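## How do you shop for a robot?

A robot costs a lot, so people make a plan before they buy one. At Trarina, a workshop in Illdale, Marlina Santoso writes the plan.

First she asks what the job is. Picking up small things needs a gripper, a bit like a hand with two fingers. Then she lists everything else: cables, tables, spare finger pads and time for people to learn. Pads wear out like the soles of your shoes. A pack of 4 might cost £80, and the plan has to include new ones every year.

Next comes space. Herman Goh measures the floor and checks where the plugs are. He also leaves room to walk past – people need to get by safely.

Some tools can be held in your hand, so a team can try out a job before paying for a whole robot arm.

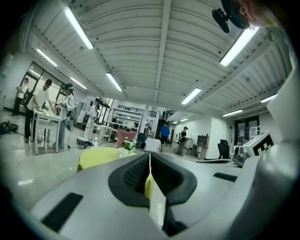

**Why not just buy the cheapest robot?**

A cheap robot may be too weak or too slow for the job. Then you would have to pay for a second one, and the two together could cost more than the right one.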